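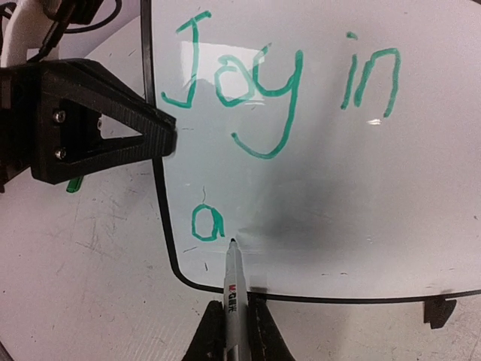
The protocol called for one phrase per board, lowercase after the first letter, in green. Keyvan Bagheri had written it himself in May and had argued for the green. Dark ink on a glossy surface gave the policy too much help, he said, and help was a thing the method section would have to answer for.

The method was simple to state. The right arm wrote. The left arm held the board at its edge. No letter templates were stored anywhere. The policy had been trained on demonstrations collected at Pärn and Cetthorpe, where operators drove a pair of leader arms and wrote whatever the prompt sheet gave them. What it received at run time was a line of text, the joint angles, and the camera views. What it produced was the next short chunk of motion.

Bagheri logged the start of episode 335 and sat down on the stool. The phrase was "Joy in a small room." He had not chosen it. The prompt sheets were generated at Zekholm and arrived as a text file.

Episode 335 stopped after the second letter with a torque limit on the wrist. He cleared the fault, wiped the board, and ran it again under a new number. The second attempt lost its line and put the "n" on top of the "i." He wiped that too. The wipes were done by hand with a dry cloth, ten strokes, same direction, as specified in the appendix.

The quantity he cared about was the pause. Between strokes of one letter the pen lifted and came down again within a few control steps. Between words it took longer. At the end of a line it took longer still, and in that interval the predicted action chunks disagreed with each other. Some went right, toward more of the same line. Some went left and down. The ensemble averaged them, and the average of two good motions was a bad one, so he had replaced the averaging with a vote.

The vote was the result. Without it the policy completed 100 of 338 phrases that needed a second line. He had the figure for the other condition only in part, and he did not write partial figures down.

At 4:10 he started episode 338, which was the last on the sheet.

The arm wrote the capital and hooked it to the left. It wrote the next two letters. The tail of the "y" ran long, as it did in the Cetthorpe demonstrations. One operator there made her descenders that way, and the policy had picked it up from her along with everything else. Bagheri had never met her. Her identifier was 1503. He could recognize her in the output by now: the long tail, the wide gap after it, a dash where the dot should be. He had once plotted her gap widths against those of the other operators and then deleted the plot because it had no place in the paper.

The "in" went down. The pen lifted. The disagreement trace on the monitor climbed, and he watched it instead of the arm. It climbed past the threshold and the vote was called. The winning chunk went left and down.
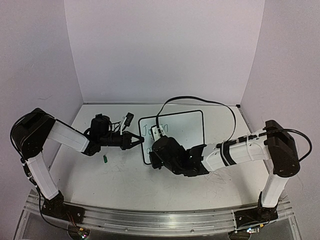
Workcell 2, Dramari annex. Both arms at the board.

He noted the time of the line change. The "a" took one bowl and one short stroke. The pen moved right and touched down for the next letter, and the trace dropped to its floor.

In the discussion section there was a sentence that he had rewritten several times. It said that the policy did not represent the page. The reviewers at Zekholm wanted it to say that the policy had no model of the remaining space, and that was a different claim, one he had not tested. He had a control planned for it, with a smaller board and the same sheet. It would take a week of cell time that had been assigned to somebody else.

The pen stayed where it was. He checked the trace. Flat. He checked the joint currents, which were normal, and the command stream, which showed the arm holding position on purpose. The chunk was valid. It specified a wait.

He went back through the demonstration index and found the wait in four files, all of them from 1503. She had written the first word of a second line, set the pen down for the next, and stopped. The files carried no audio. In one of them the leader arm moved slightly before the writing resumed, as it would if a person holding it had turned to answer someone at the door.

Bagheri filed the episode as in progress and left the fault timer running. The limit was ninety seconds. At sixty-one the arm began the "s."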